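Monday, February 18, 2019

Back in the bedroom with both arms today. Danai wants to know by Friday whether we keep the Durkholm fingers or go over to the Fragkou ones, so I ran the booklet and the orange pillow again. 20 tries each, same bed, same duvet pushed to the left.
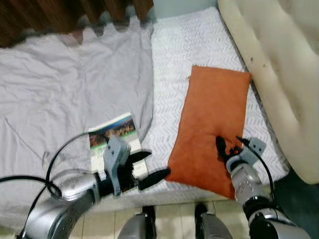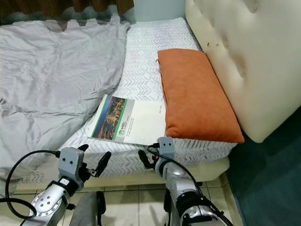
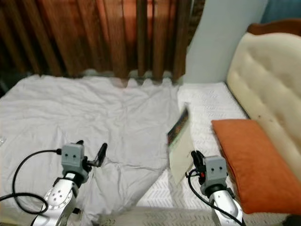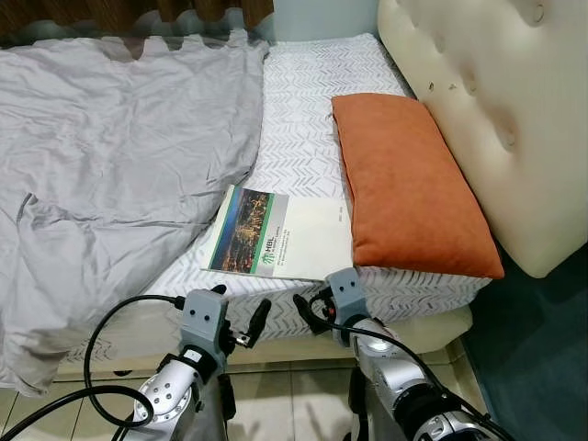
Booklet and pillow on the bed, Durkholm fingers. Booklet held up in the third one.

The pillow is easy with either set. The booklet is the trouble -- on a soft mattress the fingers push the sheet down before they get under the cover. Saeed thinks a slower approach would do it. I dropped the speed on the right arm and lost 4 tries out of 20, all at the spine. Left arm not counted yet.

Cable on the left still loops too wide. Asked Lautaro for a shorter one.

Stelios rang about the Wuvow controller. Fragkou fingers go on tomorrow if the screws fit.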